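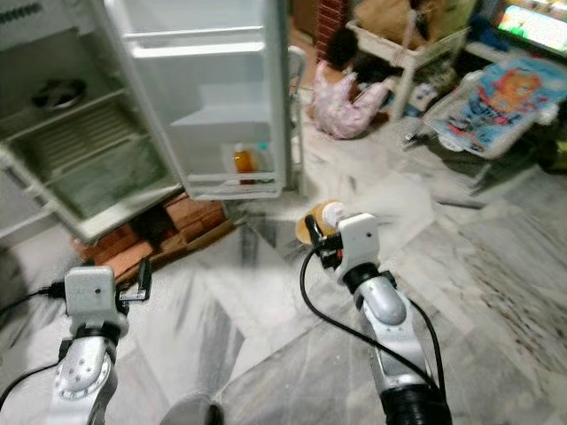
OK so it's been a few weeks of me yelling into this app about whether a machine can do my chores yet, and people keep asking for the actual verdict. Long thread, get a snack.

Short version: some chores, sort of, slowly. The fridge is where I've changed my mind the most, and I've changed it 2 times, so bear with me.

Everybody thinks of the fridge as the easy one. Open door, put thing in, close door. My nephew could do it at three (he put his shoes in there too, but still!).

Now think about what the door is doing the whole time. It swings. It weighs something different depending on what you've got in the bins. The seal grabs at first and then lets go all at once, so whatever is pulling has to pull hard and then very suddenly not pull hard.

And if the fridge is old, or up on bricks like half the fridges I grew up with, it's never sitting quite the way the last one did. Every kitchen is its own little obstacle course.

Two arms help a lot, I've come around on that. One hand has the orange-yellow whatever-it-is, the other one is free for the door or the shelf. I do this every single day with groceries and never once gave myself credit.

A mostly empty fridge is the kind version of the job, by the way. Loads of room, you can come in from nearly any angle. Talk to me when it's the night before a big family dinner and there's a pot balanced on a cake box balanced on the eggs.

My friend Liya Degefa works on this stuff at a small outfit called Flekureck and I bug her constantly. I asked her what the hardest item to put away is and I was sure she'd say eggs.

Nope. Bags of salad! She said an egg is at least the same shape the whole time you're holding it. A half empty bag of spinach is a different object every second.

She also said soft round things are the ones everybody likes to start with, they forgive you if you squeeze a little too much. Same reason I'd hand a toddler a bread roll before I'd hand them a wine glass.

Speaking of toddlers. Any home I care about has a kid on the floor, stuff shoved under the side table, the TV going, a bag of something leaning on whatever. If it only works in a spotless kitchen with everybody out of the house, I don't want it. I don't have that kitchen.

Floors too. Shiny tile with the light bouncing off it is a pain for me and I've got eyes. Liya says glare is a real headache for cameras and she'd take an ugly matte carpet any day of the week.

Somebody replied last time that speed is the only thing that matters. I kind of disagree? Liya told me one full grocery put-away took them 21 minutes back in January. I'd be done in four, sure. But if I'm on the couch for those 21 minutes I truly do not care.

What I care about is how often I have to get up. If it drops the yogurt and just stands there, that's a chore I've swapped for a worse chore.

OK the shop side, I promised. Brayan Condori runs the back room at Cuervo, the little grocery over in Bresanville, and he let me hang around and ask dumb questions while he restocked the drinks cooler.

He had 418 bottles to get on shelves that morning and he was talking to me the entire time. Turning labels out, sliding the older ones forward, wiping a sticky one on his apron without looking at it. I got tired watching.

I asked if he'd want a machine doing it. He said yes to the carrying, tomorrow, please, his back is shot. The rotating of dates he'd keep for himself - he doesn't trust his cousin with that, never mind a robot.

He did try a floor scrubber called the Podberg for 30 days. Loved it in the wide aisle. Hated it anywhere near the mop sink, where it would park itself and beep. He still has the wide aisle one going, he just blocks off the back with a crate.

So here's my scorecard as of tonight. Wide open floors: yes. Carrying a box from A to B: pretty much. Putting one soft thing in a fridge with plenty of room: getting there. Putting away a real grocery run in a real kitchen: nope, not at my house.

Folding fitted sheets: I can't do it either so I'm not going to judge.

Next thread is dishwashers, loading AND unloading, and I already have opinions about the silverware basket. If you've got one of these machines at work and it does something weird, send me stories, replies are open.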